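Jurnholm Home Storage – Customer Help
Ticket 70-400
Product: Grotel handled basket, white
Subject: Basket tips over when the hairbrush is in it
Opened: Sunday, May 5, 2024
Status: Solved

Customer wrote:

Hello, and I hope this finds its way to the right person, as I wasn't sure whether a basket that falls over counts as a fault or as a question. I bought one of your white Grotel baskets from the Kellthorpe shop to put an end to the muddle on our hall shelf, which is where everybody in this house does their hair on the way out of the door. It's a lovely little thing, I should say that first. The handle is just right for carrying it upstairs when visitors come, and I like that the sides have openings in them, so that you can see what has sunk to the bottom.

My trouble is with the big hairbrush. It's a brown paddle brush, a Rosales, and I've had it so long that I would sooner part with the basket. If I stand it in with the bristles up, it leans out over the rim, and as soon as somebody brushes past the shelf with a coat the whole lot goes over. On a proper flat table it will stand quite nicely, which makes me wonder whether I'm doing something silly at home.

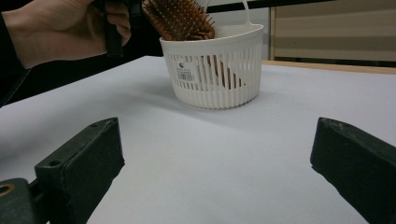
I've tried it handle up as well, and that was worse for my purposes, as the pins collect every bit of fluff that the hair ties leave behind. I also tried a folded flannel in the bottom. That helped for a day or two and then the flannel got borrowed.

The other thing, while I'm writing, is the label. I've left it on until I know whether I'm keeping the basket, but I had one of your smaller ones last September and the label on that left a gummy patch which went grey and never properly came off. Is there a knack to it?

With thanks, and sorry for going on.

Jurnholm Help replied:

Thank you so much for such a thorough message, and please don't apologise – it's far easier to help when we know what the basket is up against. A basket that falls over certainly counts as something we want to hear about.

From what you describe, the basket itself sounds sound. It's light, and a paddle brush carries most of its weight in the head, so with the bristles up you have the heavy end well above the rim and off to one side. Could we ask you to try a few things, in this order?

Take everything out and set the empty basket on your flat table. Press gently on opposite sides of the rim in turn. If it rocks, stop there and tell us, and we'll swap it.

Then do the same on the hall shelf. If it rocks on the shelf but not on the table, the shelf is the culprit, and a thin non-slip mat cut to size usually settles it.

If it sits flat in both places, put something heavy and low in the bottom. A cloth bag of clean pebbles or dried beans does very well. Start with a small one and add to it.

Last of all, turn the basket so the brush leans towards the wall, and keep the coats on the other side if you can!

About the label: warm it with a hairdryer on the low setting, lift one corner and pull slowly, keeping it close to the wall of the basket. Any gum left behind can be rubbed with a drop of cooking oil on kitchen paper, then washed off with washing-up liquid. Please try a small patch first, and keep the barcode somewhere safe in case you need to bring the basket back.

Customer wrote:

Well, I've had a very pleasant morning with your list. I took the brush out and had the basket and brush both on the table to begin with.

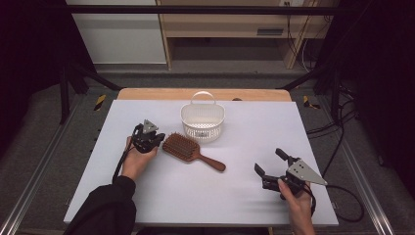 Attachment 2: basket and hairbrush on the white board, brush out of the basket.

No rocking there at all. On the hall shelf, though, it rocked like a boat. I fetched the spirit level and the shelf slopes towards the door, and must have done since it was put up. I've cut a piece of mat for it and made a bag of pebbles, a bit over 400 grams by the kitchen scales, and the brush now leans to the wall as instructed. Two people have gone past in winter coats (at my request, I admit) and it stayed put.

The label I haven't dared touch yet, but I'll do it this week with the hairdryer. You may close this, and thank you for being so patient about a basket.

Jurnholm Help replied:

What a treat to read, thank you. We'll mark this one as solved. If the gum gives you any bother, simply reply to this message and the ticket will open again by itself.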